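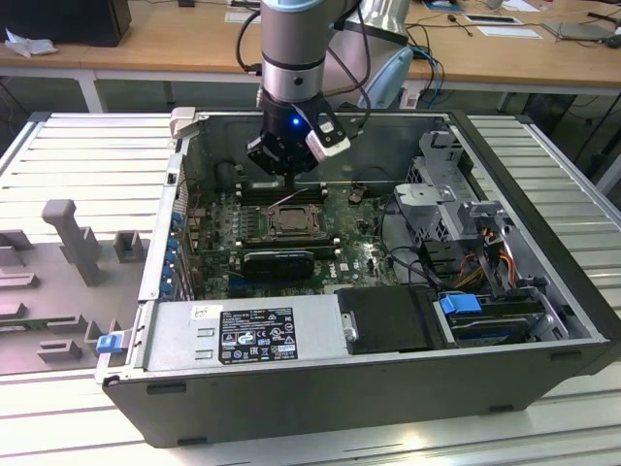 Memory sticks, again and again (and again)

I have spent most of August with an old office PC lying on its side, and I can't remember the last time I had this much fun at work. We've started collecting proper examples for the memory job at Loradcombe, which means one of us guides the arm through it by hand control, the computer records everything, and then we put it all back and do it once more. Repeat until tea.

If you read my last post you'll know we were stuck on Desuma, our learning system, getting very good at wide open tasks and hopeless at anything with walls. Blocks on a table? Lovely. A memory slot with a drive cage on one side and a bundle of power wires waiting to snag a finger? Not a chance. So we stopped feeding it tidy tasks and went for the real thing.

What goes into one example

Each run is a single attempt, start to finish: come down over the board, line up with the row of slots, do the job, back out the way you came. A good one takes me 45 seconds. My first ones took far longer, and I've kept a few of them in because the wobbly approach and recovery is useful stuff to learn from. A clip where I drift a little, notice, and correct myself teaches Desuma what to do when it drifts too. I used to bin those! Painful to think about now.

We save the arm's position, the gripper opening and the pictures, all stamped with the same clock. Getting that clock right took 2 days and a great deal of muttering. If the pictures lag behind the movement even slightly, the system learns to close its fingers late, and you get a robot that politely pinches the air above where it ought to be.

Changing things on purpose

The thing I'd pass on to anyone starting out is to move stuff about between runs. When we tried an early batch with the case in exactly the same spot every time, Desuma simply learned the spot. Shift the tower by a finger's width and it was lost. Now we nudge the case every 3 runs, turn it a touch, and change the lights when we remember to. I also vary where the arm starts from, sometimes high and off to one side, so it gets used to finding its own way down to the board.

Wires are the other big one. They never sit the same way twice, so I've stopped tucking them neatly out of the way. Orange, yellow, black, all over the place - let it learn with the mess in.

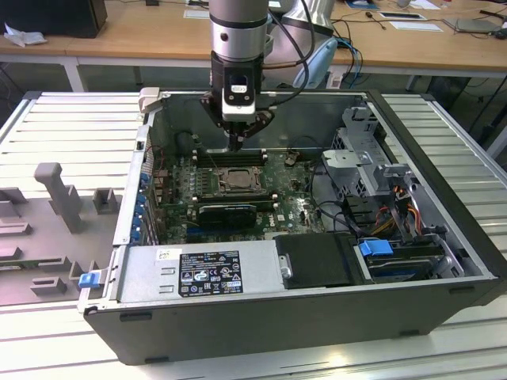
Sorting the keepers

Every evening I go through the day's runs in Najjar, the little viewer we wrote for this, and mark each one keep, maybe or no. It's slow, but I like it more than I expected to. You begin to see your own habits. I always come in slightly from the left, for instance, and my colleague comes straight down like a lift, and for a while you could tell from Desuma's movements whose clips it had been fed most recently. Mixing the two evenly has helped a lot.

Next up is Tramodeo, our name for the set with drives and latches as well as memory. The blue latches look friendly enough, but they need a push and a pull together, and I haven't found a comfortable way to do that with the hand controller yet. If you've recorded anything similar, please leave a comment, I'd love to compare notes. I'll post some numbers once the first training run has finished.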